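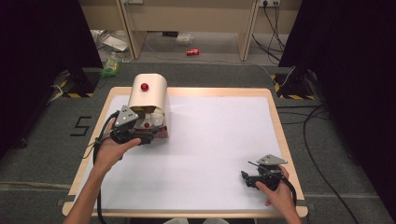 3. Fitting the paper surface

Applies to Kalwood tables with the Hollis edge strip. Frame assembly is covered in section 2.

1. Stand the table on level floor and lock all four feet. Wipe the top and let it dry fully.
2. Cut a 3000 mm length from the Wallholm roll. Lay it face up and leave it flat overnight.

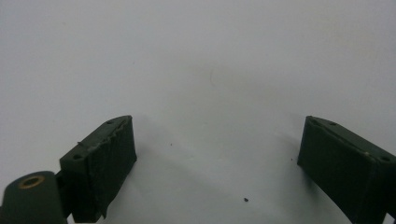 3. Starting at one short end, tuck the paper under the edge strip and fix it with tape every 300 mm.
4. Smooth from the centre outward with a dry cloth. Do not pull on the corners.

Note: Paper heavier than 200 gsm will not seat under the strip.

5. Trim the excess at the far end and tape it down.

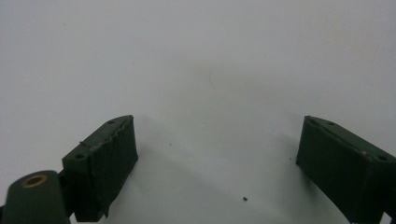 6. Press the strip back into its groove by hand. If it lifts, remove the tape at that point and refit.

CAUTION: Keep lamps at least 300 mm from the paper. Do not use bulbs over 64 W.

7. Set the lamps for even light across the top.
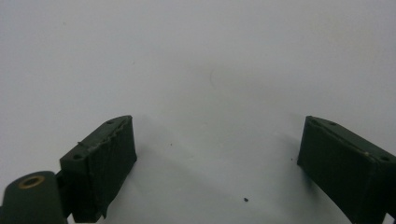
Fig. 4. White surface, evenly lit.

Replacement rolls and edge strips can be ordered from Vandton. Quote the colour code on the label.

Rev. Jun 14, 2023, G. Montes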